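Prekholm vanity dresser with oval mirror, white
Reviewed by Illia Yurchenko
Bought from Andmont, $244 with delivery

I bought the Prekholm in February and have been using it long enough now to have an opinion. I am not a furniture person. I needed a place to dry hair, do makeup and keep small things in a drawer, in a large room that is mostly desks and office chairs, and I wanted it to look like something other than another desk. The listing had 1,484 ratings when I ordered. I read far too many of them and still ended up with questions that were only settled by owning it, so this review is mostly those.

The look. It is white all over and it is ornate. The front has scrollwork, the edges have trim, the legs curve out and down, and the mirror is an oval in a heavy decorated frame. If you like plain furniture you will not like this. I thought it might be too much once it arrived, and for the first week I did think that. It is a wedding cake of a thing. After a while I stopped noticing the scrolls and mostly noticed that people went over and used it, and the plain white desk I had set aside for the same purpose went back to being a desk.

The white is a clean white. The photos on the Andmont page make it look a bit cream, and several buyers complained that it didn't match what they ordered. Mine sits near a white desk and white walls and doesn't look yellow beside them. The floor is a gray-green and the white looks good against that. I would be less sure of it on a pale carpet.

Delivery and assembly. It came in two boxes, and the second one was a day behind the first. The mirror was in its own box with foam at the corners and nothing was cracked. The carton for the base had a punched-in corner and I expected damage, but there wasn't any. Andmont's driver will bring it to the door and no farther. Two people should carry the base. I got it down the hall alone on a blanket and don't recommend it.

The legs attach with bolts from underneath. The instructions are one folded sheet with drawings and hardly any words. Step 6 shows the mirror going on, and the drawing has it facing the wrong way, which cost me a while of turning it around and looking for holes. If your holes don't line up, turn the frame so the decoration faces you and try again. The hex key in the bag is soft. I used my own from the second bolt onward. Start all the bolts by hand and leave them loose until every leg is on, then tighten, otherwise the last leg will be off by a little and you will have to undo the others.

Start to finish it took me most of an evening, with a break for dinner.

Stability. This was my biggest worry with curved legs. On a hard, level floor it is steady. If you lean on the top with one hand, it stays put. If you push it sideways at the height of the mirror it moves a little, and you can see the reflection tremble when somebody bumps the table. I retightened everything after a month and that took out most of it. There are no adjustable feet. If your floor is uneven you will be folding up cardboard. I stuck felt pads on the bottoms and it slides easily for sweeping, maybe a bit too easily. 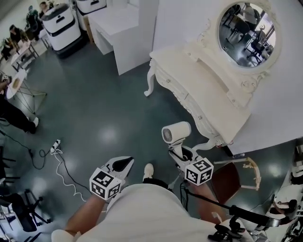 The other thing I wanted to know before buying was how it would do as a hair drying station, and the answer is well, with one complaint. The height is right for standing or sitting. The mirror starts low enough that you can see yourself from a chair and goes high enough that I can see the top of my head standing up, though I have to step back for it. The complaint is cables. There is no cutout in the top and no hook or clip anywhere, so whatever you plug in has to go over an edge. I run a cord down the right-hand side and it mostly behaves, but it is always visible, and on a piece this decorative a loose cable stands out more than it would on a desk. I may put an adhesive clip on the underside. For what this costs I think a small hole at the back would have been reasonable.

The dryer I use at the table is a Datcombe, and I'll review that separately. It isn't a large one. If yours is big, or has a long nozzle, measure before you assume it will go in a drawer. With the cord wrapped, mine only goes in diagonally, and then nothing else does.

The drawers. They are shallow. Brushes, combs, hair ties, lipstick, a flat palette and things of that sort are all fine. Bottles need to lie down. They run on simple runners with no soft close and they rattle when you push them in quickly. One was stiff for the first few weeks. I rubbed a candle stub along the runner and it has been smooth since. The knobs are small and round and they look right, but they are fiddly with lotion on your hands. Mine also worked loose, and a quarter turn with a screwdriver from inside the drawer took care of that. I would check yours now and then.

Anything tall ends up on the top or on the floor below. I know several reviewers bought a rolling cart to go with theirs. I haven't, and the space under the table collects stuff as a result.

The mirror. I have no serious problem with the mirror. The glass is flat and doesn't distort, even near the sides. The oval shape costs you some width compared with a rectangle, so two people can't really use it together. The frame is deep and throws a little shadow on the glass if your light is directly overhead. Daylight is much better. I have it where the mirror picks up the windows across the room, and during the morning I don't need a lamp. By late afternoon in winter I do, and there are no lights built in. Maksymiv makes a similar table with bulbs around the mirror, and if you get ready before sunrise that one may suit you better. I tried it in the store. Its drawers felt better than these but the mirror was smaller and the whole thing was narrower, and I didn't care for the switch being on the back.

Placement. Most people will put this against a wall, and the listing only shows it that way. I have mine in front of a tall white partition, and white on white calms the shape down a lot. If the decoration is what puts you off, try it against something the same color before you send it back. Against the darker wall where I had it first, every scroll stood out and it looked like a stage prop. 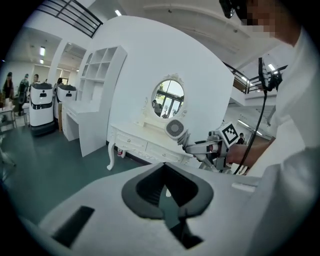

The Prekholm in front of the partition, with the windows showing in the mirror.

Cleaning. Dust is the real cost of owning it. It settles in every groove of the mirror frame and along the trim, and a cloth only gets the high parts. I use a soft, dry paintbrush for the grooves and then a barely damp cloth on the flat areas. Hairspray is worse. It lands on the top and lower part of the glass and dries to a film that then catches the dust. Warm water with a drop of dish soap gets it off the top if you don't leave it for weeks. I would not use anything abrasive on this finish. I got a small scuff near the front edge from a metal clip and it did not wipe away. You have to know where to look, but I know where to look.

I haven't put a hot iron on it and don't intend to. I keep a silicone mat for that.

Customer service. I wrote to Andmont once, over the missing second box, and had a reply within 10 minutes, with a tracking number that worked. I also asked whether a replacement knob could be ordered and was told to buy the whole drawer front, so keep track of your knobs.

No stool is included. The one in the listing photos is sold separately and had gone out of stock when I looked. An ordinary chair works, as long as the arms aren't high. One of my office chairs has arms that hit the apron before you are properly close to the mirror, and the armless ones are fine.

What I like: the mirror, the height, how steady it is on a hard floor, the color.

What I don't: the shallow drawers, no place for a cable, the mirror step in the instructions, dusting it.

Would I buy it again at $244? Yes, for this room. For a small bedroom where the drawers had to hold everything I own, I'd look at the Maksymiv first, or at a plain dresser with a mirror hung over it. Four stars out of five. I took the one off for the drawers, and if a later version has a cable hole I'd still leave it at four until they make them deeper.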